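Prokum (bin grasping method)

Prokum is a method for teaching a robot arm to pick up objects from a bin by letting it try, over and over, and learn from its own hits and misses. It was worked out by Wenjie Cao and Weidong Luo at the Cheng laboratory, and it is best known for the plain, almost homespun way it gathers its training data. The name covers both the learning procedure and the set of recorded attempts that goes along with it, which can be a little confusing for newcomers, and later papers usually write "Prokum data" when they mean the recordings.

Background

Picking things out of a pile is something most of us do without a thought, but it has kept robotics people busy for decades. Objects lean on one another, hide one another, and shift when touched. Earlier work at Cheng relied on a planner called Oden, which needed an exact model of every object and did poorly when a block was tipped up against its neighbor. Cao and Luo wanted a method that could get by with camera pictures alone, and they wanted it to run for long stretches without a person standing by to tidy the pile.

Method

The arm works over a metal bin with sloping walls, and the walls do a good share of the work, since a dropped block tends to slide back toward the floor where it can be reached again. A fixed camera looks over the workspace. Before each attempt the system takes a picture, proposes a number of gripper positions and angles, and scores each one with a small neural network. Most of the time it goes with the best score, and now and then it picks a lower one on purpose, so that the network keeps seeing grasps it would otherwise have given up on too early.

Painted rectangular blocks are the standard training objects. They are simple shapes, but a loose pile of them gives the network a surprising amount to chew on - long blocks crossing each other, short ones wedged in the gaps, and edges that look free from above but are not.

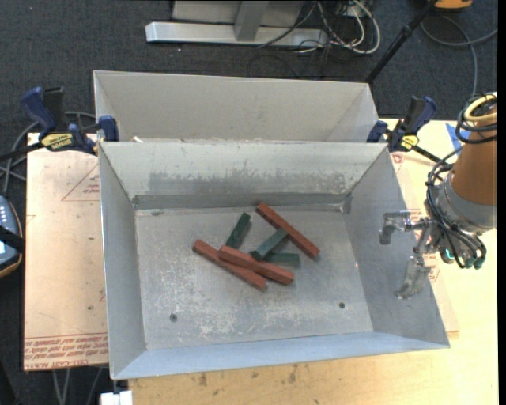
Rirnlow, in a comment on the published method, wondered whether blocks were too kind a test, and argued that anything with flat parallel sides would flatter a two-fingered gripper. Cao and Luo granted the point in their reply and added a second round of trials with rounded objects, where the success rate dropped, though it still stayed ahead of Oden.

Results

The first training run took in 2,152 attempts, of which 1,233 ended with a block lifted clear of the pile. The remainder were kept as well, and the authors are quite firm that the failures matter every bit as much to the network as the successes do. A separate test of 357 attempts was held back and never used for training. On these the method did best with blocks lying near the middle of the floor and worst with blocks resting against a wall, where one finger had no room to come down.

Retraining on a new set of objects took 15 hours in the original setup. Luo later found that much of this time went to the arm traveling back and forth, and a shorter path between the bin and the drop point was added in March.

Limitations

Prokum picks whatever it judges easiest, so it can't be asked for one particular block without an extra recognition step. It also has no notion of what a grasp will do to the rest of the pile, and a good pick may leave the next one harder. Shiny and see-through objects remain a weak spot, as they do for most methods that depend on ordinary camera pictures.

See also

Oden (grasp planner)
Bin picking
Self-supervised learning

This article was last revised on 2024-02-21.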